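Semura flat kitchen scale: review after a baking season

The Semura is a battery-powered kitchen scale with a glass top, a capacity of 2000 g and a stated resolution of 1 g. I bought mine in October to replace an old Zindis spring scale, which had drifted far enough that my bread doughs were coming out stiff. It has been used most days since, mainly for bread, custard and biscuit dough, and occasionally for coffee.

Setup

The scale takes two AAA cells, supplied. The battery door is a sliding type and needs a thumbnail. On first power-up the display cycles through its units (g, oz, ml) and then settles at zero. The unit button is on the underside, so changing from grams to ounces means picking the scale up. Anyone who works from both British and American recipes will find this tedious. It does remember the last unit used, including after a battery change.

There is no calibration mode that I could find. The leaflet mentions one, but the key sequence it gives only switches the backlight off.

Accuracy

I checked it against a set of brass weights lent by Oisín Horgan. Readings were correct up to and including 900 g. At full load it read 2 g high, wherever on the platform the weights stood. For baking this is of no consequence. Moving a 500 g weight out to each corner in turn changed nothing on three corners. On the fourth, nearest the display, it read 1 g low.

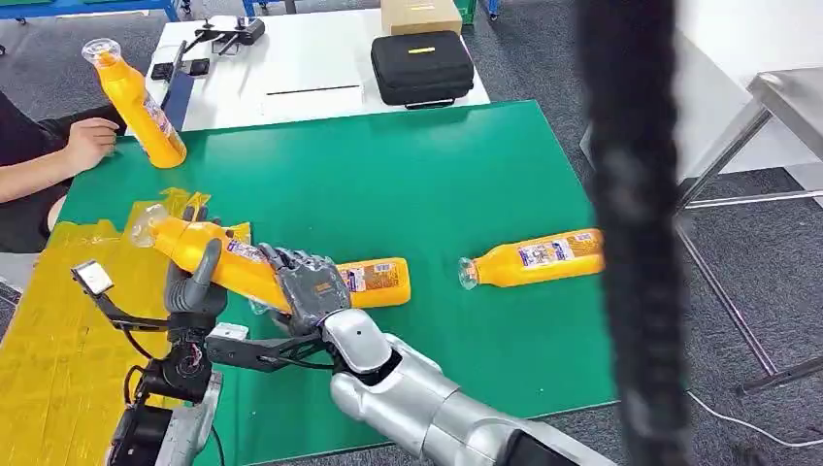

Small additions are the weak point. Like many cheap scales, the Semura treats very slow changes as drift and corrects them away. Sprinkle dried yeast on to it a pinch at a time and the display stays at zero long after there is a visible heap in the dish. With a bowl already tared the effect is worse. The remedy is to tip the yeast in quickly, or to lift the dish and put it back before reading. I now weigh yeast and salt on a separate pocket scale and use the Semura for flour, water, sugar and butter.

Response time is good. Pouring water into a tin of flour, the display follows with a lag of half a second or so, and it is possible to stop on the figure you want. My usual tin loaf takes 361 g of water, an odd number that came out of adjusting an older recipe, and I hit it within a gram on most attempts.

Auto-off

The scale switches itself off after two minutes without a change in load, and the tare is lost when it does. For a sponge, where the eggs are whisked before the flour goes in, two minutes is too short. Pressing tare wakes it, but at zero with the bowl on, so you have to do the sum yourself if you were adding to a running total. The timer can't be altered.
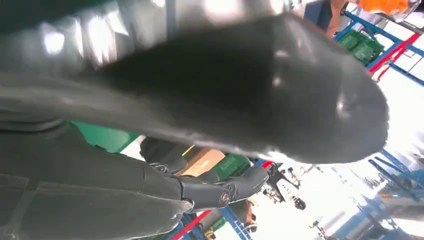
Parviz Amini wrote, after reading a draft, that the timer on his does not behave as I have set out: if the bowl is nudged or anything at all is added before the display blanks, the count starts again, and he gets through a custard by dropping a teaspoon on the platform and taking it off. He also thinks I am too hard on the drift correction, which he says is no worse than on the Aoki he had before.

I repeated the test and he is right about the nudge. A teaspoon resets the timer every time. A pinch of salt doesn't. I stand by the remarks on drift, not having an Aoki to compare.

Cleaning and wear

The glass wipes clean with a damp cloth. Butter and dried dough come off without scraping. The gap between the glass and the plastic base collects flour, and a dry pastry brush is the only thing I have found that shifts it. The base isn't sealed, so it can't go under the tap. The feet are soft rubber and leave faint marks on a pale worktop.

The display sits flush at the front edge. Under a mixing bowl wider than 26 cm it is hidden, and you have to crouch or stand the bowl on an upturned cake tin. The Greltby model, which costs a few pounds more, has a display that pulls forward on a short arm. Rowena Estrella has one and reports that the arm is still tight after a year.
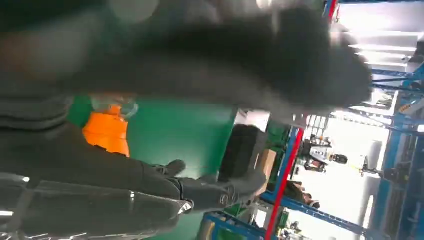 Orange container with a clear plastic cap.

Batteries

The supplied cells lasted seven weeks. A better pair has been in ever since, and the low-battery symbol has not appeared yet. When the first pair ran down the readings wandered by several grams for a day before any warning was shown, so change them at the first sign of an unsteady zero.

Summary of findings

Accuracy, general baking: good
Accuracy, yeast and spices: poor
Speed: good
Auto-off: too short, can't be changed
Visibility with large bowls: poor
Cleaning: fair

Worth buying for bread and cakes if your bowls are of ordinary size. Those who use large bowls should look at the Greltby first.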